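Print this page | E-mail this page

Building Interiors, Unit 8: Vanity Tops, Splashes and the Wall Joint

Read before the lab of 14th December. Bring the Pace workbook, open at sheet 614.

1. Terms

An integral top is a counter and basin made as one piece. The basin has no separate rim, so there is no joint between bowl and counter to seal. A drop-in basin has a rim and therefore one more joint to maintain. The backsplash is the raised strip where the top meets a wall. If the cabinet stands in a corner, a side splash is fitted as well.
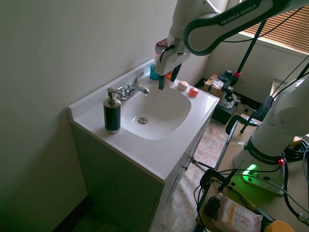
Fig. 1. Vanity with molded oval basin, splash on back and left, single-lever faucet.

Note the position of the loose items in Fig. 1. The soap dispenser is on the front left corner; the cup, bottle and soap bar are along the back right. For the clearing exercise, objects behind the basin are removed first, then those at the front. Wipe from the splash toward the bowl - never toward the wall.

2. Wall finish

Orange-peel texture is sprayed on and left without flattening. It hides small defects in the board but gives a sealant bead an uneven surface to grip. Two methods are accepted in this course:

a) Sand the texture back in a narrow strip before the top is set.
b) Leave the texture and tool a slightly wider bead into the pits.

Method (a) is specified in the Fetura housing sheets. Method (b) is the usual choice in repair work, where the paint is to be kept.

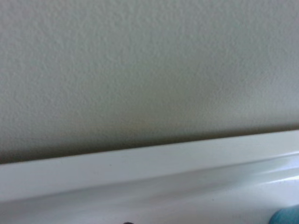

Check the top edge of the splash along its full length with a straightedge. Record any gap at 4 points and mark the widest. A gap that changes along the run normally means the wall is out of plane; do not force the top to follow it.

3. Assignment

Complete the Nalumum joint table for one vanity of your choice. State the type of top, the number of splashes and the wall finish. Maximum length 2 pages, sketch included. The Flirnance price list may be used for sealant costs - give the line number.

Print this page | E-mail this page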